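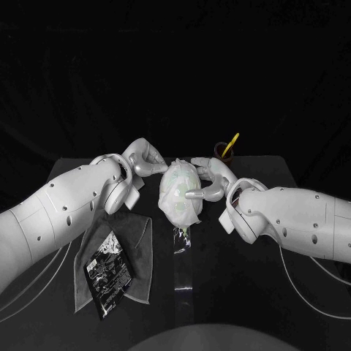
Goodall Pro indoor basketball: a winter's worth of use

I play in a Wednesday night league (division three, nobody is getting scouted) and I'd been putting off buying a new ball for ages. My old one had gone shiny in all the places you want it not to be shiny, and after one too many passes sailing into the fire doors I gave in and ordered the Goodall Pro in a size 7. I've had it since February, it has been to every session, and I think I know it well enough now to write it up.

First impressions

Straight away it felt harder than I expected. The cover is a composite with quite a deep pebble, and for the first two weeks it was slippy — I was catching it with two hands like a nervous goalkeeper. If you buy one, don't take it to a match on day one. I did loads of stationary dribbling in the sports hall before anyone else turned up, and by the third session it had that slightly tacky feel I like. From there it's only got better.

Grip and handling

Lovely once it's broken in! The channels are wide, so you can find the seams without looking, which helps me a lot on free throws. I've got smallish hands and I can't palm it, but I couldn't palm the last one either. Once everybody's sweaty in the fourth quarter it does get a bit slick, and a quick wipe with a dry towel sorts it. I tried the Kesden Court for comparison (a team-mate brings one) and the Kesden is softer from new and easier to love in the first ten minutes, but it picks up dust off the floor something terrible and you're forever rubbing it on your shorts.

Bounce

Very true, and the same all the way round, which you'd think was a given, but my old one had a dead spot near the valve. It arrived flat and the instructions just say to inflate to the pressure printed by the valve. Do use a gauge. I went by feel the first time, overdid it, and every long shot came off the rim like a pinball. Let a bit out and it was a different ball. It holds its air nicely too; I top it up every few weeks.

Wear

The lettering has started to fade on one side and there's a small scuff from when it went under the folding seats. Otherwise the cover looks good, no peeling at the seams. I've kept it strictly indoors. My nephew wanted to take it down the park and I said no, quite firmly, and gave him the old one. The box says indoor only and I believe it — that pebble wouldn't last a fortnight on tarmac.

What I'm less keen on

The price, for one. It's a good bit more than the Kesden, and if you only play now and then I'm not sure you'd notice the difference. There's no needle included either, and at this money I think there should be. And the colour is a very dark tan that I found hard to pick up in our gym, where the lights at the far end are hopeless. I've got used to it, though a couple of the others still grumble.

I bought mine from Ellirora, who had it with me in 2 days. They had a Prilmont ball at the same sort of price and I nearly went for that, but I couldn't find anyone who'd played with one.

Would I buy it again? Yes, for league games and proper training. For a kickabout sort of shootaround with the kids, get something cheaper and don't worry about it. Four stars from me, and the missing one is mostly for the needle.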